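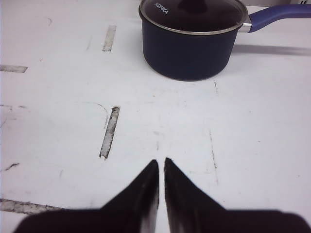 Bitwood fingertips and a lidded KONKA saucepan, from the wrist camera

Bitwood is a two-finger gripper kit for small robot arms, sold by the Danish maker Skov. It is meant for handling household objects such as pots, bowls, cups and food containers, and is bought mostly by university labs, trade schools and small companies that test kitchen automation. The kit has a powered gripper, a wrist camera, a mounting plate, cables and a software package. The arm is sold separately.

The kit was designed by Máté Bognár at Skov's workshop in Nederby. It replaced an earlier gripper, the Tatard, which had flat fingers and no camera.

Contents

The standard kit costs $3,200 and comes in a single case. It includes the gripper body, one pair of tapered black fingers, the camera with its bracket, a power supply and a printed setup guide. A second pair of fingers is packed as a spare. The gripper weighs 838 grams with fingers and camera fitted, which puts it near the limit of some of the lighter desktop arms once the weight of the object is added.

A service plan is offered for $700 a year. It covers replacement fingers, one factory check of the drive and access to phone support. Buyers without the plan can order fingers one pair at a time. Skov does not sell single fingers, a point that has drawn complaints from schools, where often only one finger of a pair gets damaged.

Design

Both fingers are driven by one motor through a shared gear, so they always move the same distance toward or away from the center. Each finger is wide at the base and narrows to a blunt tip. The shape lets the tips get into tight spots, such as the space between a container and a wall, while the wide base keeps the finger from bending under load.

The fingers are molded in a dark color throughout. According to the setup guide, this was chosen so that they stand out from light work surfaces in the camera view. On a dark table the effect is lost, and the guide suggests putting down a light mat or board. The finish wears at the tips with use. Wear there does not affect grip until the edge becomes uneven, at which point the pair should be changed.

The camera sits behind the fingers and looks out between them. Its picture always includes both fingertips, so an operator can judge the gap and the position of an object in the same view. The focus is fixed and set for the work surface. The fingers therefore look soft or blurred when the arm is raised, which is normal and is not a fault in the lens.

Handling of bowls and dishes

Open dishes are picked up by the rim. One finger goes over the inside wall and the other stays outside, and the two then close on the edge. The method suits dishes with a rounded rim and fairly steep sides. Wide, shallow plates are harder, and the guide recommends sliding them to the edge of the table first.

Glazed dishes can cause trouble for the camera. Overhead lamps show up as bright curved streaks on the inside wall, and the rim-finding tool in early versions of the software sometimes followed a streak instead of the real edge. A later update compares the rim with the shadow outside the dish. Pale dishes on white tables remain a weak case, and the operator can mark the rim by hand if the tool fails.

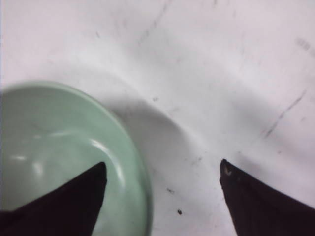

Software

The software runs on a laptop connected to the arm. It shows the camera picture, the finger opening and the force at the tips. Programs are built from short blocks such as "approach," "close," "lift" and "release," and a block can be tested alone before it is added to a longer task. Users who prefer to write code can skip the blocks and send commands directly.

The package comes with 6 practice tasks. They begin with moving a cup and end with taking the lid off a pot and putting it back. Each task has a starting layout, but the exact position of the objects is left to the user. Recordings can be saved with the camera picture and the motor data together, for use in training or for going over a failed attempt.

Supported arms are listed on the maker's site. Arms that are not on the list can be used if they accept the mounting plate, though the user then has to enter the offset between the wrist and the fingertips.
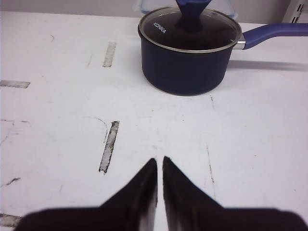 Reception

Reviews of the kit have been mostly favorable about the camera and mixed about the price. Trade school teachers liked that students could see the fingertips at all times, and several noted that the block editor could be learned in one class. The lid task was the one most often described as too hard for beginners. A pot with a glass lid, a knob on top and a long handle out to the side gives the user more than one place to grip, and the software does not choose between them. Reviewers also found that clear lids confused the depth estimate, although a metal rim around the glass helped.

The service plan was judged good value for shared labs and poor value for single users. Other criticism was aimed at the short camera cable, which has to be taped along some arms to keep it clear of the elbow joint. Skov now sells a longer cable as an extra part.

See also

Tatard (gripper)
Parallel gripper
Wrist camera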